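Leltgate Forum > Grippers and Hand Tools > Left finger stops short of closing

berville_bench
17 Mar 2021
Posting this as a warning. We've been sorting fruit onto a plate with hand-held grippers, and the one I use started quitting before the fingers met. It does fine on a mandarin. On anything small the left finger stalls, the fruit rolls, and the log still says "closed." I went through 1,747 logged grasps from February and 118 of them were marked good with nothing held.

Support told me to recalibrate. I did it 2 times. Same fault.
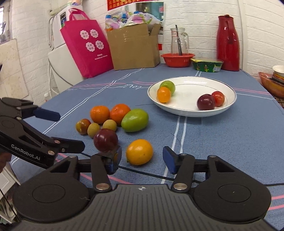 Fruit job at my end of the table, fingers wide open, lemon-shaped one next in line.

oldsolder
I don't buy "fault" yet. You've got a thin black cord running across the cloth right between your fingertips. Snag that once and you'll get a stall all by itself.

berville_bench
Cord was taped out of the way for the second calibration. No change.

oldsolder
Then say so in the first post. And is it always the left one?

berville_bench
Always the left. Swapped the pads side to side and it stayed left.

Li_77
So it's not the pads. I'd look at the pivot on that side. Ours at Flestville got gritty and the finger dragged near the end of its travel. A cleaning bought us a week and then it came back.

no_thanks_motors
The finger bothers me less than the log. If the software writes "closed" because it sent the command, every number you have is junk, including your 118. How did you find those?

berville_bench
Watched the video against the log. Slow going.

no_thanks_motors
OK, that I'll believe. I still wouldn't trust the other grasps without a second person checking.

oldsolder
Second person won't fix a sticky joint. Pull the pivot, clean it, run 1,000 empty closes and post the log. Until then I'm calling it dirt.

Li_77
Empty closes won't show it. Ours only dragged with something in the fingers. Use the plum.

berville_bench
Taking the left side apart tonight. Will post what's in there.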